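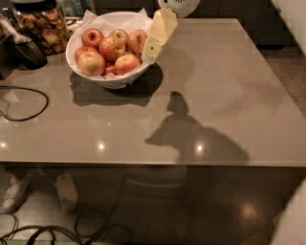
Ticket 1059
Category: Kitchen / furniture and fittings
Item: Vass table, gray gloss top
Opened by: Csenge Deák
Assigned to: Gergely Gulyás
Opened: 12 August 2018
Status: Closed, see 1069 for the polish order

Problem as reported
Dull ring on the tabletop where the fruit bowl stands. Visible only at a low angle with the ceiling lights on. Wiping with a damp cloth does not remove it. Second complaint in the same ticket: apples at the bottom of the bowl go soft before the ones on top.

Entry, G. Gulyás
Checked the ring with the bowl moved aside. It matches the foot of the bowl. No scratch can be felt with a fingernail, so the coating is probably intact and this is residue. Asked what the table is cleaned with. Answer: Darka spray, applied with the bowl left in place. Liquid runs up to the foot and stays there.

Action: lift the bowl, clean with warm water and a drop of dish soap, dry with a soft cloth. Ring fainter after the first pass and gone after the second, except for a short arc on the counter side.

Entry, E. Bakos
The soft apples are a separate issue. Sorted the bowl and threw out two, both from the bottom layer. The fruit was sitting straight on the glaze and got knocked each time somebody put the bowl down. Lined the bowl with white tissue paper, crumpled, not laid flat. Large apples go in first, small ones in the gaps. 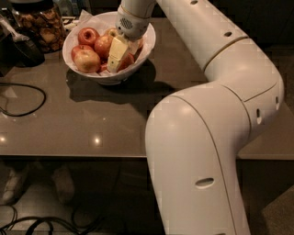

Fruit bowl with the paper liner in.

Please leave the paper standing above the rim. When it is pushed down flat it slides under the fruit and does nothing.

Entry, C. Deák
Liner is fine. Can we use a cork mat under the bowl as well? The Muletti catalog has one in the right diameter.

Entry, G. Gulyás
Not recommended on this top. Cork holds water against the gloss and we would be back to the same ring, only wider. If the bowl has to slide, use felt dots on the foot — three are enough — and replace them when they flatten.

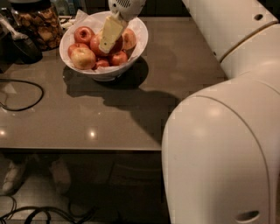

Felt dots also make it easier to see whether liquid has collected underneath, as the bowl sits slightly higher. Check when refilling the fruit.

Remaining arc: tried Stindier polish on a hidden spot at the underside edge first. No change in color. Applied to the arc, left three minutes, buffed off. Arc no longer visible from either end of the table. The bottle is nearly used up, reorder logged as 1069.

Entry, E. Bakos
Liner changed, old one had a juice stain. Bottom layer checked, no soft fruit.

Resolution
Residue from spray cleaner under the bowl. Lift the bowl before cleaning the table. No spray on the gloss top. Change the liner when stained. Reopen if the ring comes back before the end of September.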